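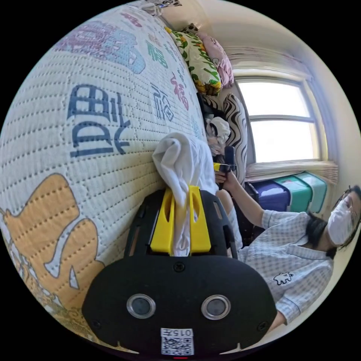
Bedroom session with the Seltent pair, white cloth pinched in the near gripper.

Seltent hand-held grippers, set of two: review

We bought the Seltent set to collect clothes-handling examples for our folding model at Norerton. Each unit weighs 423 grams, and you squeeze the handle to close the fingers. The cameras are built in, so whatever the gripper sees is what the model gets. We recorded 2,637 episodes between December and the end of the lease on the flat, and 1,907 of them passed our checks. Most of the rejects were our own mistakes, such as starting a fold before the recording had begun. 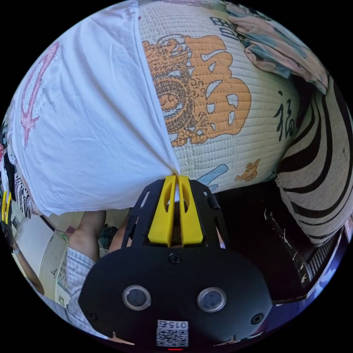 Grip is the main reason to choose this set. We had used the Gerora model before, and it slipped on thin cotton often enough to spoil a session. The Seltent fingers are tall and tapered, and they meet at the tips, so you can take one fold of a T-shirt right up against a quilted pillow and leave the pillow where it is. Thick towels are harder. The fingers open far enough, but you have to squeeze longer than is comfortable.

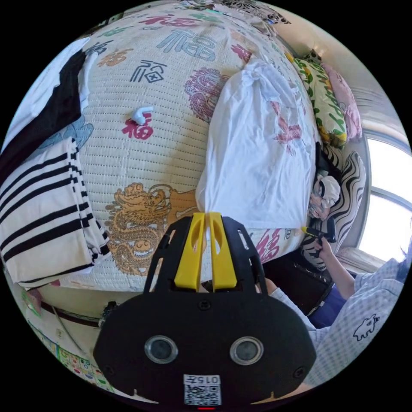

Keeping the left and right recordings matched was a chore with our old gear. Seltent handles it with a code on each housing, and ours reads 015左 on the left unit, with the number and the side printed right above the square. The import software picks this up and sorts the files. It is slow, though — a morning of recording took until late afternoon to copy over — and it stops without a message when the disk is full.

Battery life is fine for a half day. The manual is thin and skips calibration almost entirely. I would buy the set again for cloth, and look elsewhere for heavy kitchen items.

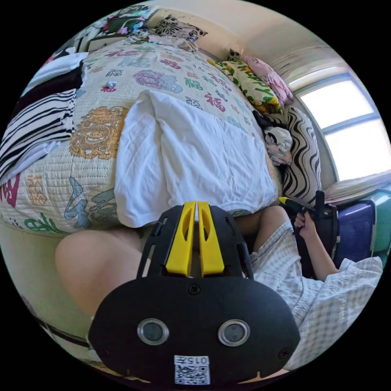
Floarea Pîrvu wrote in the comments that her group had the same trouble with copying, and that switching to a shorter cable fixed most of it. She also said to vary the bedding between sessions, as their first model did well on one bedspread and badly on every other. We changed ours too late, and I'd plan for it from the start.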